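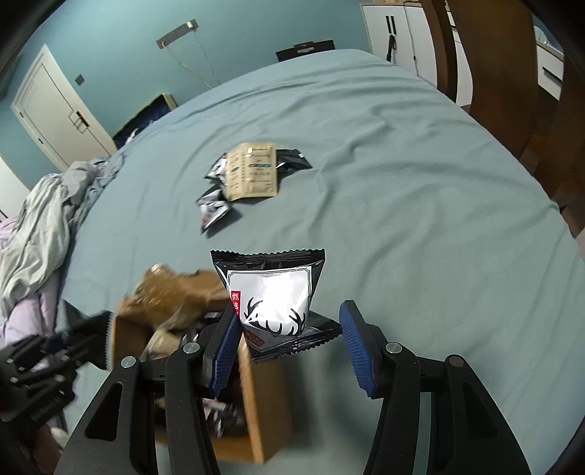 Snack packet

A snack packet is a small sealed bag that holds one portion, or a few portions, of a ready-to-eat food such as chips, nuts, dried fruit, dried meat or crackers. It is normally made of thin flexible film and it is opened by hand. The term is used loosely, and in different countries the same object is called a bag, a sachet, a pouch or a pack. In the packaging trade the most common form is known as the pillow bag, after the shape it takes when it is filled.

Terminology

In everyday English the difference between a packet and a bag is mostly a difference of region. British speakers say "a packet of crisps" where Americans say "a bag of chips". Manufacturers prefer more exact terms. A sachet is usually flat and sealed on three or four sides. A stand-up pouch has a fold in the bottom which opens when the pouch is filled, so that it can stand on a shelf. A pillow bag has one long seal at the back and one seal at each end.

History

Before the twentieth century, small snacks were mostly sold loose. The shopkeeper kept them in a barrel, a tin or a glass case and put the wanted amount in a cone or bag of paper. The food at the bottom of the barrel was often stale or broken, and the customer could not know how long it had been there.

Bags of waxed paper came into use for potato chips in the 1920s. They were at first closed by hand with a warm iron. Cellophane, a clear film made from cellulose, followed in the next decades and let the buyer see the food. After the Second World War, plastic films such as polyethylene and polypropylene became cheap enough for general use, and they replaced the older materials step by step.

Small makers changed more slowly than large ones. In the market town of Grokerlow, the firm Stastwood sold salted peas in folded paper until its owner, Lowri Lougher, bought a second-hand sealing machine. Her account book from that first February shows 400 sealed bags sold and 13 returned by shops, all of the returned ones for bad seals. The paper packets had a shelf life of 6 days. The firm continued to offer them at the local fair for many years, because older customers asked for them.

Materials

Most modern packets are made of several layers which are joined into one film. The outer layer carries the printing or protects it. A middle layer slows down oxygen, moisture and light. The inner layer touches the food and melts at a lower temperature than the others, and for this reason the packet can be closed with heat.

The shiny inside of many packets is not a sheet of foil. It is a plastic film on which a very thin coat of aluminum has been placed in a vacuum. Real foil is still used when a product must be kept for a long time, but it costs more and can get small holes when it is folded many times.

Filling and sealing

Large producers use a machine which forms, fills and closes the packet in one movement from top to bottom. The film comes from a roll and is shaped around a tube. The machine makes the long seal, closes the lower end, and drops a weighed portion through the tube. Then it closes the upper end and cuts the packet free. The jaws that make the end seals often have small ridges, which press the layers together over a larger surface.

The edge is frequently cut in a zigzag line. Every inner point of the zigzag is a place where a tear can begin, so no separate notch is needed.

For foods that break easily or become rancid, the air inside is replaced by nitrogen. The gas also works as a cushion during transport. The empty space in the packet is called headspace, and complaints about it are as old as the product. Many countries have rules against packages that are much larger than their contents require.

Labels and design

The front normally carries the name of the product and a picture or sign that can be recognized from a distance. Large producers print directly on the film. Small producers often buy plain packets in one color and put their own paper label on them, which makes it possible to order in low numbers. The list of ingredients, the net weight and the date are in most cases on the back.

Waste and recycling

Packets made of mixed layers are difficult to recycle, as the layers cannot easily be separated. They are also light, so they are blown away by the wind and are often found on roadsides and beaches. Some producers have changed to films made from a single kind of plastic. Others use paper with a thin barrier coat, although this generally protects the food for a shorter time.

See also

Food preservation
Heat sealing
Modified atmosphere packaging
Vending machine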